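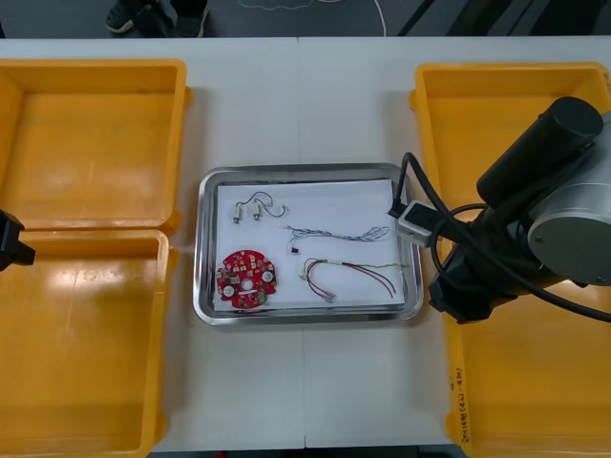 Issue 63

Sorting small parts at Hinbridge: bench gallery
By Daiane Cavalcanti | August
Filed under: Workshop / Parts & Salvage / Galleries
129 shares | 4 comments

Components at the Hinbridge bench are sorted from a stainless-steel tray in the centre of the table into yellow plastic bins on either side. The notes below cover the layout, the tray lining and the handling of anything with a lead attached. They replace the page in the old Plarivville handbook, which assumed a single bin and a much larger table.

1. Tray and bins
Stainless tray in the middle, lined with white paper, yellow bins either side. On the paper: two small vibration motors with silver bodies, a twisted white and light-blue harness, and a round red circuit board with a scalloped outline.

The paper lining is plain white. Bare stainless reflects the overhead light and makes small silver parts hard to pick out, motors being the worst of them. Paper also takes up flux residue and the grit that comes off older boards. Change it when it tears or when it has visible debris on it. Do not tape it down; the adhesive leaves a film on the steel that needs isopropyl to shift, and connectors stick to the film.

Bins are assigned by what the part needs next:

Bin A - parts with flying leads (motors, small speakers, sensors on a tail)
Bin B - bare boards
Bin C - harnesses and loose cable

Labels are written on the outside wall in marker. The printed Reinholz labels were tried at Plarivville and lifted at the corners within a month.

The bins have raised sides but no dividers, so nothing should be dropped in from height. A board with surface-mounted parts goes in flat, component side up. Stacking boards is acceptable only with a sheet of paper between them. The colour of the bin has no meaning in the current scheme. Yellow was what the supplier had in that size.

Harnesses are the slowest item on the bench. A braided loom that has looped back on itself should be lifted from the middle, not pulled from the connector end. If it does not open out after one lift, it goes into Bin C as it is and is dealt with at the second bench, where there is a board with pegs. Attempting to free it in the tray drags everything else across the paper and undoes the spacing.

Motors joined by a shared wire count as one part. Move them together. The wire is thin and the solder joints at the motor end have very little mechanical strength, so a motor should never hang by its wire, even briefly. We logged over 200 of these through the bench before the rule was written down, and most of the rejects had failed at the joint.

2. Boxed part with lead
Off-white boxy component near the rail, similar in size to a small relay or solenoid, with yellowish discolouration and smudges on the front face. Thin black cable from the top, looping over to a small white plastic connector.

Discolouration of this kind is not grounds for rejection. Check the housing for cracks, check the lead where it enters the body and look into the connector for bent contacts. If all three are sound, wipe the part with a dry cloth and pass it. Solvent is not to be used on any off-white housing until the material has been confirmed.
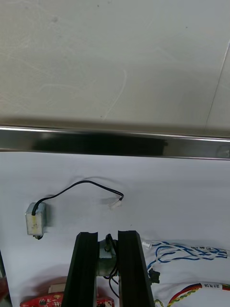 Upright parts are less stable than they look once a lead is involved. A stiff cable acts as a spring and will tip a light housing if the connector is nudged. The usual method is to move the body first, let the connector follow, and set the body down with the lead on the side away from the next part. Where the lead is long, coil it once loosely and leave it. Twist ties are not used at this stage.

Part numbers are entered in Flinero against the bin letter. Parts with no legible marking are entered by body shape and connector colour, plus the number of ways if it can be read without a loupe. The free-text field takes 200 characters and cuts anything longer without warning, so put the connector details first.

Two changes are planned for the bench. The lamp will move further back to reduce glare on the bin floors, and the tray will be swapped for one with a lower rim, same footprint. The bin lettering stays the same until the next stock check. Harness pegs for the second bench are on order in the 6 mm size - the 4 mm ones flex under a full loom and have been withdrawn.

4 comments | Share this gallery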